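Are snack boxes worth it?

I have never trusted a gift box. You pay for the cardboard, the ribbon and the little card with somebody else's joke on it, and underneath there's a handful of sweets you could have picked up at the garage. Dendmont wanted £34 for their "Film Night Selection" last November, and when I added up the contents at supermarket prices I stopped before I got to half. Grorkwood are cheaper, but theirs arrives stuffed with so much shredded paper that you find it in the carpet until spring.

So this year I'm doing my own, and I'm not convinced by that either.

The box was easy. I had a plain dark grey one with a fold-back lid left over from something dull, and it shuts properly. The trouble starts with what goes in. Everyone online says to begin with the biggest thing and work round it, as if this were a great discovery. Fine. A big red bag of sweets goes on the left and takes up more than half the room, and from then on you are really just filling a gap.

A tube is a terrible shape for a box. It wastes the corners and rolls about if you leave it any slack. I put a yellow one in anyway, standing up beside the bag, with blue-packaged sandwich cookies above it and a Dairy Milk wedged upright down the right-hand side. The bar is the only item that seems to have been designed by someone who owned a box.
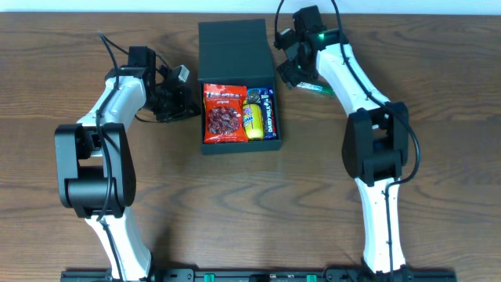 Whether it looks like a present is another matter. Brolteo sell a sheet of tissue and a sticker for this exact purpose, and their blog claims it "elevates" things. I have my doubts. Once the lid is down it's a grey box, and once it's up people go straight for the chocolate.

I'm also undecided about small extras. A slim packet slipped in at the end can look generous, or it can look as if you were clearing out a drawer. My sister-in-law will have an opinion whichever way I go.

The Güler shop on the corner does loose Turkish delight, so I may try a second box with that in November and see if it travels any better. I suspect the icing sugar will get everywhere.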